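May
By Oston Vergara
Reading time: more than 3 minutes

One Table, One Cup: My Project on Making a Coffee Corner People Would Use

So my project started with a complaint. Mine! I had been drinking my afternoon coffee standing up in a hallway for most of the year, with my bag sliding off my shoulder, and when our design studies class was told to pick "a small everyday place and improve it," I already knew which one I wanted. There is a room at the end of our building that everybody calls Enus (it was the name of an old study program, and the sign stayed up after the program left). It had a table in it, a nice warm wall, and a pile of stuff that had washed up there over the years. I wanted to turn it into a spot where you could set down a cup of coffee and think for a bit.

My budget was 59 dollars. I'll get to how that went.

What I started with

The first afternoon I just sat there and wrote down what people did. Most of them came in, looked for a place to put their drink, didn't find one, and went out again. The table was covered with old binders, a box of cables, two dead plants and a stack of flyers for a Zumeo concert that had already happened. One person balanced her cup on the binders, which made me so nervous I had to look away.

I also asked people to fill out a short paper survey with only three questions. What do you drink here, what bugs you about the room, and what would make you stay longer? I got 20 back. I had hoped for more, but I left the box by the door where it was easy to miss, so that one's on me. The answers were still really useful. Lots of people wrote some version of "no space." Several wrote "sticky." One person wrote "the wall is nice," and I kept thinking about that for days, it's such a small thing to notice.

The wall and the table

The wall has a wood-grain panel, light brown, with thin streaks running up and down. I had honestly never looked at it before the survey. My first plan was to put up shelves and a bulletin board and a menu-style sign with coffee tips (I was very into the sign). Then I made a cardboard mock-up and taped it up for an afternoon, and the whole corner felt crowded again, only higher up. So the shelves were out. I took the mock-up down and decided to leave the panel bare behind the table.

The tabletop is white. I went back and forth on this one. White shows everything, every ring and every crumb, and two people in the survey wanted a tablecloth. I bought one at Vergara Home (no relation, I checked!) and tried it for a week. It bunched up, it slid, and when somebody spilled on it, the spill just stayed there looking sad. Back to plain white. A damp cloth takes care of a coffee ring if you get to it the same day. After a weekend you need a drop of dish soap and some patience.

The clearing out took much longer than I planned. I thought one afternoon, and it was three. The binders went to the office, the flyers went into recycling, and the plants, well, I tried. The cables took the longest, as I wanted to find out where they belonged before moving them. I labeled the box and put it in the closet.

The great cup question

This is the part I argued about the most with my project group, and it's the part I'd happily write a second report on. What should people drink out of?

Mugs feel nicer. I love a mug. But the nearest sink is down the hall, and when I put out a few mugs as a test, they came back dirty or didn't come back at all. Then I tried asking people to bring their own, and the ones who already did that kept doing it, and the ones who didn't, didn't.

So for the trial I went with paper cups, with a note asking people to bring a mug if they had one. I tried white ones first, and on a white table they kind of vanish. You put yours down, turn around to talk, and reach for the wrong spot. Black was so much better! You can find your drink from across the room. The downside is that a black cup hides coffee drips on the outside, so you find them with your fingers. I can live with that, but not everyone in my group could, and one of us still votes for plain brown.

I looked at a bulk box of 500 and talked myself out of it. It would have been cheaper per cup, but I had no place to keep it without filling up the corner I had just emptied. I bought small packs as I went along.

Did it work?

Kind of, yes. People started staying. I sat in on a few afternoons after the cleanup, and the biggest change was that they put the cup down first thing, without looking around for a place. Then they talked, or read, or stared at the wall. Stuff did creep back onto the table (a scarf, a calculator, somebody's lunch container), but it was gone again by the next morning most days.

What didn't work was the note about mugs. I rewrote it a couple of times, first friendly, then shorter, and I couldn't see any difference. I also never solved the trash. The bin fills up with cups quickly, and a bigger bin would sit right where your knees go. If I did the project again I would start with the bin and plan everything else around it.

Money: I stayed under budget, mostly by not building the shelves. The tablecloth is the one thing I regret buying. It's now covering a printer at home.

Things I'd still like to try

A tray at one end of the table for spoons and sugar, so they stop wandering. A second survey, with the box somewhere people can see it. And a softer lamp, if the next group has any budget for it. The overhead light is fine during the day, but toward evening it gets a little harsh on all that white.

My notes and the blank survey are in the project folder if anyone wants to pick this up next year.

Contact: Enus Student Projects | © Enus Student Projects | Back to top

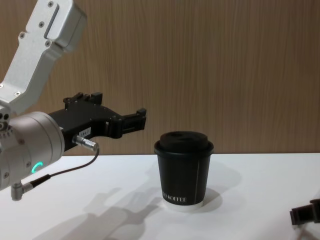 A black paper cup on the white tabletop, with the wood-grain wall behind.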